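Living With a Pale Table
Posted 16 October 2020 in Surfaces, Household

Some years ago I bought a long white table from a closing-down sale at Cattaneo in Gernport. The salesman described it as "wipe clean," and he was right in the sense that I have been wiping it ever since. It shows coffee, pencil, newsprint, turmeric, the blue off a new pair of jeans and one very small footprint I have stopped asking about.

Most of what follows applies to any pale, hard, factory-finished table: melamine, laminate, lacquer, painted board. If yours is bare wood or real marble, read the sections on wobbles and crumbs and skip the rest, or you will be writing me an angry letter.

The daily wipe

Warm water, one drop of dish soap, a cloth wrung out until it barely qualifies as damp. Follow with a dry cloth. People leave out the dry cloth and then complain of streaks. The streaks are the soap, which is still there, waiting for dust.

Spray cleaners are fine now and then. Spray the cloth, not the table, or you will also be cleaning the mail. Anything that claims to add shine is adding a layer of something, and by spring that layer will have a layer of its own.

Swap the cloth more often than you think you need to. If it smells like a pond, it is putting the pond on the table.

Stains, from mild to biblical

Pencil and newsprint. A soft white eraser, then the damp cloth. Pink erasers leave pink.

Tea and coffee rings. Baking soda and water mixed to the thickness of toothpaste. Leave it on for ten minutes, wipe off with no scrubbing, rinse twice. Baking soda dries to a white film that is invisible on a white table until you put on a black sweater.

Ballpoint. Rubbing alcohol on a cotton swab, rolled over the line instead of rubbed across it. Try it somewhere hidden first if the table is painted. I know that every tips page says this and that you have never once done it. Do it this time; alcohol can take the paint off along with the ink, and then you have a different problem in the same place.

Permanent marker. Alcohol again, with patience. Some marker will leave a gray ghost, and the ghost is yours to keep. A fruit bowl covers it nicely.

Turmeric and curry. Get most of it up with soap, then let sunlight do the rest. A table by a bright window will fade a yellow patch in a few days. I dragged mine over to the glass for exactly this reason and never dragged it back.

Nail polish. Let it dry. I mean it. Wiping at wet polish makes a small accident into a mural. Once dry, lift the edge with a plastic scraper or an old gift card. Keep acetone well away from anything painted or plastic.

Candle wax. Ice in a bag until the wax goes brittle, then the gift card again. Save your old gift cards. They are the best tool in the house and they cost somebody else twenty dollars.

Drinks

Most marks on most tables come from drinks, and most of those come from cups without lids set down by people who were looking at something else. You can buy coasters. I own a great many coasters. They live in a handsome stack at the far end of the table, where they protect a circle of table from everything.

What works better is giving drinks a lid and a regular spot. Anything with a screw cap can be knocked over by an elbow and the afternoon goes on as before. Mugs get a small tray with a lip, and the tray goes on the side of whichever hand the person does not write with.

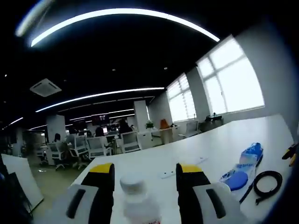 Water with the cap screwed on, my idea of a coaster.

Cold bottles still sweat, cap or no cap. If one has come straight out of the refrigerator, give it a quick turn in a dish towel before it lands on the table, particularly if there is paper nearby. A ring on laminate is nothing. A ring on the only signed copy of a form is a morning on the phone.

Keep drinks and power apart. If you have an outlet or a power strip up on the table, the rule in my house is that the drinks go at one end and the plugs at the other, and the rule is broken daily. At the very least, lift the strip off the surface. Two screws and the keyhole slots on the back will hang most of them under the table edge, where a spill has to turn a corner to reach them. Check the length of the screws against the thickness of the top first. I have a friend's table in mind, and two tiny volcanoes in the middle of it.

Scratches

Fine scratches in laminate cannot be sanded out. The pattern is a printed layer with a clear coat on top, and both are thinner than your optimism. A little paste wax will make hairlines harder to see. I use Rulura, the pale one in the flat tin, put on with an old T-shirt and buffed off after five minutes. The brown one is for brown furniture, as I can confirm.

Lacquered tops are more forgiving. For a dull scratch in thick gloss lacquer, and only if you are in a steady mood:

Start with 1,000 grit wet paper, wrapped around a rubber block, with a drop of soap in the water.
Work along the scratch with hardly any pressure until the shine has gone evenly dull.
Rinse, go to 2,000 grit and do the same again, going a little wider.
Polish with a plastic polish and a soft cloth until it looks like the rest of the table, or until you have talked yourself into believing it does.

Do not start with 400. I have seen this suggested. The 400 is for flattening a patch of filler on something you are going to repaint, and if you use it on a gloss top you are going to repaint.

Chipped edges

The front edge goes first, usually right where people sit down and their belt buckles say hello. For a small chip in white board, a dab of white appliance touch-up paint on a toothpick will do, in two thin coats with a night between them. Appliance white is colder than furniture white, so look at it by daylight before you commit. Correction fluid also works, for a week.

Edge banding that has come loose can be ironed back down if it was the iron-on kind to begin with. Medium heat, no steam, a sheet of baking paper in between, and then press it with a wooden block while it cools. My table has the kind that is not iron-on. Contact glue fixed that, along with a strip of tape left on until the next day.

Wobbles

A folded beer mat is a confession. Before you reach for one, get under the table and tighten everything, then turn the table end for end. If the wobble stays in the same place in the room, the floor is at fault. If it travels with the leg, blame the leg.

Plenty of legs have a screw foot that has never been touched. Mine are made by Banden and each has a little black disc at the bottom that I took for decoration until last April. It unscrews. I had been living with a beer mat the whole time.

Long tables also sag in the middle. A straight length of batten screwed underneath, front to back of the trouble and well away from anyone's knees, stops it getting worse. It will not undo what has already happened. Turning the top over might, if both sides are finished and you have someone strong to owe a favor to.

Crumbs

Where two tables butt together there is a gap, and in the gap there are crumbs. A dry paintbrush gets them out, followed by a vacuum with the narrow nozzle. A strip of clear weather seal pushed into the gap will keep new ones from going down. It will also hold the two tables apart just enough for a pencil, and you will lose some pencils.

Things that live on the table

I gave up on the empty table a while back. Every flat surface in a house fills up, and a white one fills up in higher contrast. What I do now is clear the whole thing on the same evening the trash goes out. Everything comes off, gets wiped underneath, and has to be carried back by hand if it wants to return. The stapler generally makes it. The catalogs do not have the legs.

Packaging is the worst of it: the wrapper somebody is keeping for the instructions, the bag with two of something left inside. Cut out the instructions, tape them inside a cupboard door, and put the two of something in a jar. Then label the jar, on a piece of tape, with a marker, on a sheet of scrap paper, nowhere near the table.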